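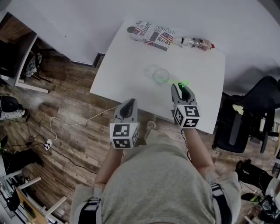 Dans quel ordre débarrasse-t-on une table de salle commune ?
On enlève d'abord ce qui peut se renverser ou se casser, ensuite les papiers, ensuite les emballages. Le nettoyage du plateau vient en dernier, une fois la table dégagée.

Entretien des espaces partagés – Séance 6
Centre de formation Plandell, support remis le 9 sept. 2019
Salle 1406

Rappel de la séance précédente

Nous avons vu le dépoussiérage des étagères et des plinthes. La table se traite après ces surfaces, puisque la poussière descend. Le sol se traite après la table. Cet ordre reste valable pour toutes les séances pratiques jusqu'en novembre.

1. Les objets que l'on trouve sur une table

Dans une salle de pause ou un séjour collectif, ce sont presque toujours les mêmes : verres, bouteilles, journaux, miettes, parfois un câble de chargeur. La table de la photo en donne un cas simple, avec un verre transparent debout vers le milieu, un journal plié au fond et une bouteille en plastique à bouchon rouge couchée à côté du journal.

On distingue deux familles. Les objets à conserver sont remis à leur place ou laissés à disposition : vaisselle, courrier, affaires personnelles. Les objets à évacuer partent au tri. Un journal peut appartenir à l'une ou à l'autre. En l'absence de consigne écrite, on le plie et on le pose sur l'étagère la plus proche, sans le jeter.

2. La vaisselle transparente

Un verre sur un plateau blanc se voit mal, surtout quand la lumière vient du plafond. On le repère avant de passer le bras au-dessus de la table. Le geste attendu :
– approcher la main par le côté, à mi-hauteur du verre ;
– saisir le corps du verre, jamais le bord ni l'intérieur ;
– soulever verticalement avant de déplacer ;
– poser dans le bac à vaisselle, ouverture vers le haut s'il reste du liquide.

On ne fait pas glisser un verre sur le plateau. S'il rencontre une miette ou une bosse, il bascule. On n'empile pas non plus des verres de formes différentes : ils se coincent, et on les casse en voulant les séparer.

Un verre ébréché ne va pas dans le bac. Il est emballé dans du papier et mis dans le conteneur prévu à l'entrée de la réserve. Il ne va pas avec les bouteilles en verre, dont la composition est différente.

3. Les bouteilles en plastique

Une bouteille couchée roule. Quand on la trouve dans cette position, on la prend en premier, avant même la vaisselle, si elle est proche d'un bord. On vérifie le bouchon avant de la relever. S'il est mal vissé, on le resserre bouteille à l'horizontale, puis on redresse.

Bouteille pleine ou entamée : elle est laissée debout, bouchon fermé, et signalée si elle est encore là au passage suivant.
Bouteille vide : on la vide de son fond dans l'évier, on l'aplatit dans la longueur, on remet le bouchon. Elle part avec les emballages. La consigne locale affichée près des bacs l'emporte sur ce support si elle dit autre chose.

4. Les journaux et les papiers

Un journal se ramasse à deux mains, pli vers soi, pour éviter que les pages intérieures ne s'échappent. On regarde s'il y a quelque chose dessous : une clé, un ticket, une paire de lunettes. Le papier sec va au tri. Le papier mouillé ou gras va aux ordures ménagères.

L'encre peut marquer un plateau clair, en particulier si la surface était humide. La trace s'enlève avec un chiffon microfibre et un peu de produit neutre, sans frotter avec le côté abrasif de l'éponge.

5. Le nettoyage du plateau

Le produit utilisé au centre est le Druvasard neutre. La dilution est de 2 bouchons pour un seau de 8 litres. Un dosage plus fort laisse un film collant, que les élèves prennent souvent pour une saleté et nettoient de nouveau, ce qui l'aggrave.

Déroulement :
– ramasser les miettes à la main ou avec une raclette, au-dessus d'une pelle ;
– passer le chiffon humide du fond vers soi, en bandes qui se chevauchent ;
– terminer par les chants du plateau, souvent oubliés ;
– essuyer avec un chiffon sec.

On ne pulvérise pas directement sur la table s'il y reste de la vaisselle. Sur une table longue, on se déplace sur le côté, on ne se couche pas sur le plateau pour atteindre le fond.

6. Les abords

Avant de travailler, on regarde le sol autour de la table. Un câble ou une multiprise posés par terre se contournent. On ne les débranche pas sans accord, et on ne passe pas la serpillière dans leur voisinage immédiat. Sur un parquet, l'eau qui coule du plateau s'essuie tout de suite.

Les chaises sont remises en place quand le sol est sec. Les chaussures fermées sont obligatoires pendant toute la séance pratique.

Vocabulaire à connaître

Chant : tranche étroite du plateau.
Produit neutre : produit dont le pH est proche de 7, adapté à un usage courant.
Surface de contact : partie que les mains touchent souvent, comme le bord d'une table ou un dossier de chaise.

Travail à préparer

Relire la fiche Sundqvist sur les textiles, chapitre des microfibres. Noter par écrit l'ordre que vous suivriez pour une table portant un verre à moitié plein, une bouteille couchée et un journal. La mise en commun se fera en début de séance, salle Ina. Apporter deux chiffons propres de couleurs différentes – un pour l'humide, un pour le sec.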